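new fingers, old screws

So I finally did the thing I've been putting off since November, which is take the gripper on the second arm all the way apart and put it back together like a grown-up. It took most of Wednesday and I have the sore thumbs to prove it!

Some background for those of you who only come here for the bread posts. The gripper opens and closes on a little lead screw with a nut on each side, and every finger bolts onto its nut through a carrier plate. Simple enough. But the left finger had been getting lazy for weeks. It would close a hair later than the right one, so whatever it was picking up got nudged sideways first. Leif kept fixing this in software (he fixes everything in software, bless him) and I kept saying I'd look at the hardware "this week."

The counter said 2,642 cycles since the last time anybody had the cover off. I don't know if that's a lot. The Lykkegaard manual has a whole page on lubrication and no number anywhere on it, so make of that what you will.

Getting in was the easy part. Power off, air off, arm parked low so the wrist sits at elbow height, then 6 small screws around the cover. Five came out fine. The last one had been put in by someone with very strong feelings and a slightly wrong hex key, and I spent a good half hour with a rubber band and some bad words before it let go. Kári, if you're reading this, I know it was you.

Inside it was gray paste. Old grease plus dust plus whatever comes off foam blocks when you squeeze them all day. I wiped it out with lint-free cloth and a wooden skewer, put a thin line of fresh grease on the screw, ran the nuts end to end by hand, wiped off what squished out and did it again. The left carrier plate had a loose bolt. That was the whole mystery! One bolt. I put thread locker on it and on the other one while I was in there, and then sat on the floor and ate a sandwich.
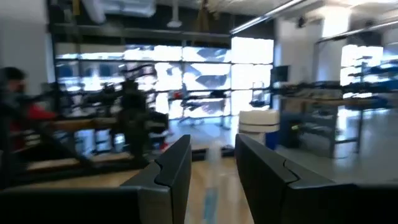
Then came checking the alignment, and I like to do this with the wrist camera before I trust any numbers. You swing the arm around, watch the feed and see whether the fingers behave themselves. The room can go by in a smear and I don't mind, because the fingers ride along with the camera and stay pretty crisp, notched tips and all, with a gap between them that you can use like a gun sight. I look for whether the two tips sit like mirror images with the floor showing bright in the middle. If one side leans in more than it should, you see it in the feed long before you'd find it with calipers, or at least I do.

After that I did get the calipers out, because Dagný asks for numbers and she's right to. I ran 11 full closes on a steel block and wrote the offset down each time on the back of a Skavcombe delivery slip, which is now taped inside the cabinet door. Please don't throw it out.

Things I would do differently: buy new cover screws first. The old ones are going back in for now, except the chewed one, which is in my coat pocket. Rutska sells them in bags and I've put an order in. Also, mark the fingers L and R with paint pen before you take them off. I did it with masking tape and the tape fell off while I was hunting for the skewer, so I stood there for ages turning them over trying to remember which was which.

Zaid wants to do the first arm the same way and has asked to borrow the good hex keys. He can have them if they come back in the right order. I'll write up the cable swap once the part turns up.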